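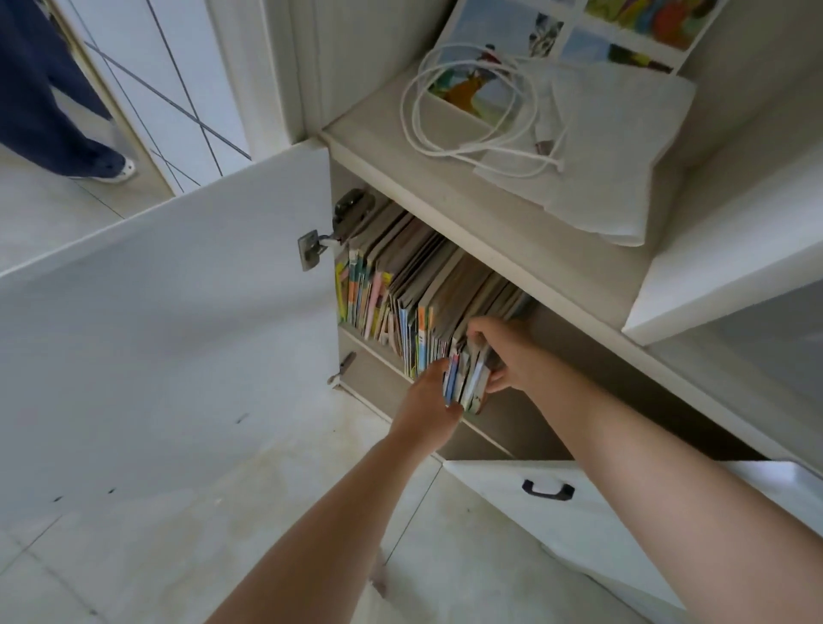

Subira Mussa thinks we should stop teaching the two-handed grab altogether and let the robot take books one at a time, slow and boring. Her point is that a bundle changes shape the moment it leaves the row, and whatever we show by hand will be gone by the time the arms try to copy it. Fair! But I'd like to lose that argument with data, so the bundle task stays on the list through June.

Lab notebook, bookshelf task
Posted in June, late afternoon, by me as usual

Okay, so where are we. The task is still "clear picture books out of a low cabinet, put them back upright." By-hand demos first (head camera on, bare hands, no gloves), then the same thing by remote control on the Gakton arms, then we mix the two and see what the policy makes of it. We have 446 hand demos that passed review and 38 remote ones, which tells you everything about how much more fun the hand ones are to do.

The remote ones are hard on the shoulders. I did a long stretch this morning with the Draltel controllers and my left wrist is still complaining. The delay is small but you feel it exactly when you don't want to, right as the fingers should close on the spines. I kept overshooting and pushing the whole row back into the cabinet. Three of those in a row and I took a coffee break.

What I want from the hand demos is the bit before the grab. When I watch myself back, I never go straight in. My left hand hangs around low by the door and my right one opens up early, way before it gets to the books. I didn't know I did that. The policy needs to see it, so I've moved the start of the clip earlier and stopped trimming the approach. 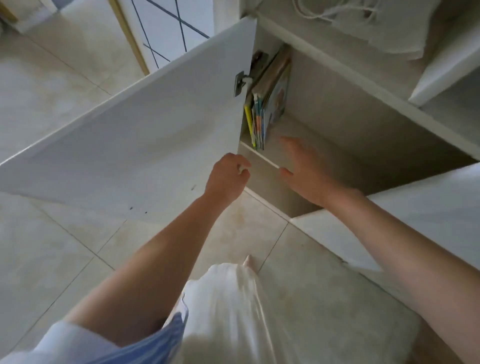

Right hand open at the cabinet, left hand by the door.

Door notes: it's a pain. It swings out to the left and then the left arm has to live with it for the rest of the task. With my own arm I just sneak around the edge without thinking. The Gakton elbow is fatter than mine and wants to come in from above, and then it's arguing with the top of the cabinet. Tried starting with the base turned a little to the right, which helped, but then the right arm had a silly long reach. I'll try splitting the difference tomorrow. If anybody has already solved this on the Gauthier setup please tell me before I spend a whole day on it!

Labels. I went back and forth on whether "hands ready, not touching anything" should be its own step. Flisonitz (the labeling tool, for whoever reads this later) only lets you have one step at a time, so a pause either belongs to the reach or to nothing. I've been putting it in with the reach. Then I checked what I did last month and I'd been leaving it out, so now about 100 clips need their labels redone. My own fault, I'll do them with a podcast on.

The pauses matter more than I thought, too. On the remote side I stop a lot, and every stop looks like a decision to the model when really I'm just squinting at the screen. On the hand side the stops are short and the fingers already have the shape they're going to use.

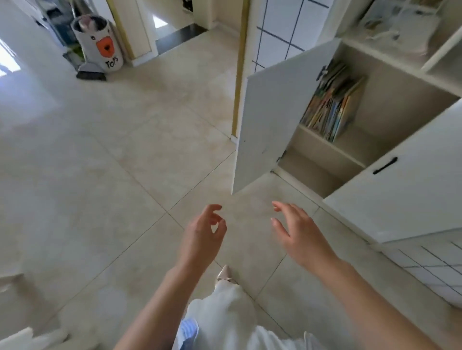 So my plan is to keep the short ones and cut the long ones, but only in the remote clips. No idea yet where short ends. I started at 2 seconds, which felt generous, and it still chopped a couple of perfectly good re-grips where I was shifting my thumb. Will look at those again with Subira and pick something we both can live with.

To do:
- redo labels on last month's clips
- base angle halfway between straight and turned, both arms
- ask about a spare wrist strap for the left controller
- single-book demos the way Subira wants them, same cabinet, same row
- stop overwriting the calibration file (me)

One more thing, the left gripper pads are getting shiny and I think they slip on glossy covers. Swapped them with the pair in the drawer under the bench. Haven't run anything with the new ones yet.

Search notebook Go
Contact the lab | © Bookshelf task notes | Back to top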